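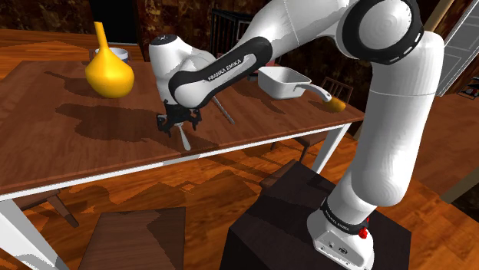
Every set of house rules for simulated robot work that I have been handed begins with the arm. Joint limits, speed caps, what to do when the fingers meet something they shouldn't. Then, somewhere near the back, after the page on file naming, there is a line saying the objects should be "placed realistically". I have come to think that line ought to be on page one and ought to be much longer. Take a spoon lying slantwise on a dining table, with a tall yellow vase off to one side and a pan whose handle sticks out to the right. Is that realistic? I'd say so. My own table has looked worse since March. But the rule as written would also pass a spoon laid dead straight in the same spot 500 times over, and that is the sort of realism you only find in hotels.

We had this argument at Morkmont for most of a year. Blažena Michalík wanted a proper standard for scenes: how far things may be turned, how close they may sit to one another, how much may be hidden behind something else. I was against it, on the grounds that I would be the one filling in the form. Then we tried the Rarkach set, 600 scenes and every one of them signed off as varied. The tablecloths varied beautifully. The cutlery had not moved.

So now there is a form. It has 18 boxes, of which 17 are sensible and one asks whether the scene is "homely". I tick it every time.

What I would like from anyone writing such rules is a bit of plain speech. Say what counts as a pass before the run starts — a spoon lifted, a spoon lifted and held, a spoon put down where it was wanted — and don't change your mind when you see the score. Say how many tries were thrown away, and why. If the vase goes over while the spoon comes up, write that down as well. Vlasta Hájek thinks this last one is fussy, as the task was the spoon. I have asked her whether she'd take the same view of a dinner guest.

Shadows need a line too. A shadow across the tabletop can matter a good deal to anything that works from pictures, and our old rules gave lighting four words, one of which was "nice".

None of this costs much. The Misuseck people got theirs on to two sides of paper and read it out loud to new starters, which sounds grim, though I'm told there are biscuits. Ours is longer and lives in a folder called Zeman, for reasons that left with whoever named it. I have asked for it to be moved.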